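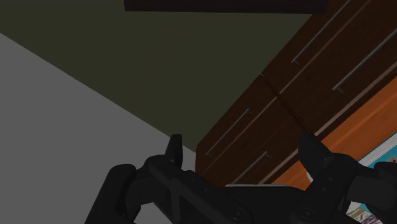 Page last changed: 18th March

Marijke Van Dijk has been repairing accordions in Lomley since she was laid off from the furniture plant. Her workshop is on the upper floor of a former seed store, and customers have to carry their instruments up a steep flight of stairs. She has thought about moving to the ground floor, but the damp down there is bad for reeds.

"I had never played one," she says. "My uncle had an old Visser that leaked air at every corner. I took it apart on the kitchen table and could not get it back together for a month. That was how I learned."

Most of her work now is tuning. An accordion of ordinary size has more than 400 reeds in it, and each one is tuned by scratching away a little metal. Taking metal from near the tip raises the pitch. Taking it from near the base lowers it. The scratches can't be undone, so she goes slowly and checks each reed again once it is back in the instrument.

"People ask me to do it over a weekend," she says. "I tell them five weeks. If they are in a hurry they can go to Uvham, there is a shop there that is quicker. I have also fixed some of what comes back from Uvham."

The wax is the other big job. Reed plates are held to their wooden blocks with a mix of beeswax and rosin, and after 40 years or so in an attic it turns brittle and the plates start to rattle. She melts her own in a small saucepan. She won't give the exact mix, though she says it changes with the season and that she adds a few drops of linseed oil in winter.

She does not do bellows from scratch. Those she orders from Kokari, a family firm that still folds the card by hand, and the wait can be long. Last July she had two customers waiting on the same size, and one of them had a wedding to play.

"I lent him mine," she says. "He brought it back with a strap missing."

Prices are a sore point. A full retuning can cost more than the instrument would sell for, and she says so before she takes the job. Some people pick up the case and go home. Others pay anyway, usually when it belonged to a parent -- she does not try to talk them out of it.

Asked what owners should do to look after their accordions, she gives the same advice she has printed on her receipts. Store the instrument standing on its feet, the way it is played, so the leather valves hang straight. Keep it out of the car in summer. Play it now and then, even badly.

"And don't put oil on the keys," she says. "I don't know where they read that. It runs down inside and then I have to clean every pallet."

She has no apprentice at the moment. A young man from the music school came on Saturdays for a while and had a good ear, but he found the filing dull and went off to work on pianos. She would take someone else if they asked. They would start with bass buttons, which have to come out in order and go back in the same order, and which she still lays out on an old bread board with numbered holes.

The workshop is open Tuesday to Friday, mornings only. Ring the lower bell, the upper one is broken.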